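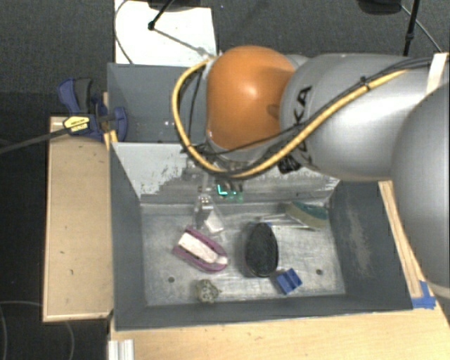 Figure 4.1 A KUKA robot arm over a gray bin of small household objects.

Chapter 4
Buying for the Small Apparel Store

Key terms: open-to-buy, sell-through, size run, markdown, initial markup, delivery window

A boutique earns or loses most of its money before a season begins. The buyer commits cash to styles, colors and sizes months ahead of delivery, and the choices left after that point are few: reorder, mark down, or return where the vendor allows it. This chapter covers the planning steps that come before an order is written. Store layout and window display are taken up in Chapter 6.

4.1 The Assortment Plan

An assortment plan divides the season's stock among categories — dresses, tops, denim, outerwear, jewelry — and then divides each category by price. The plan is written in dollars first and in units second. Buyers who start with units tend to overbuy low-priced tops, which look cheap on the order form and take up as much rack space as anything else.

Consider Grilwood, a women's clothing store with one selling floor. Its owner, Chang-ho Gil, plans the summer season in May of the year before and allots 400 units to dresses. Two labels supply the category. Rebelo sells printed cotton dresses in full size runs only. Nulus sells plain jersey dresses and accepts orders by the single piece. The second arrangement costs more per unit, but it lets the store buy heavily in the sizes that sell and lightly at the ends of the range.

4.2 Sell-Through

Sell-through is the share of units received that have been sold by a given date:

Sell-through (%) = units sold ÷ units received × 100

A store that receives 400 dresses and sells 376 has a sell-through of 94 percent. The figure says nothing about price. If most of those dresses left at a deep markdown, the category may still have lost money, so sell-through is always read next to gross margin.

Timing matters as well. A sell-through of 38 percent in the fourth week on the floor may be acceptable for denim, which carries over from season to season, and poor for a printed sundress. Section 4.5 gives a method for setting weekly targets by category.

4.3 Open-to-Buy

Open-to-buy is the amount still available to spend in a period after existing orders are counted. Grilwood holds back $4,000 each season for late additions, mostly jewelry and belts from Ener, a vendor with short delivery windows.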